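# Submitting a research abstract to the Pindwood fellows' seminar

1. Write up to 448 words on your question, sources and method. Readers come from law, music and biology, so spell out court names.
2. Put your name and department on a separate page. Luminița Enache removes it before review.
3. Save as PDF and upload it to the Comberg folder by noon.

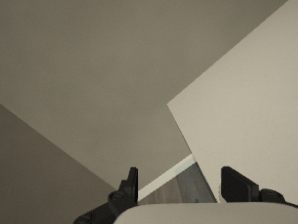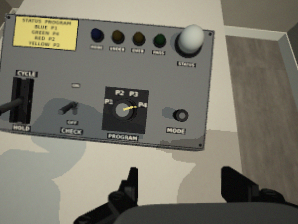

4. If your abstract is accepted, send Rodica Căpraru a reading of no more than 30 pages. Excerpts are fine.
5. Plan for 2 sessions in June. Talks come first, questions second.

Travel claims over $800 need approval before you book.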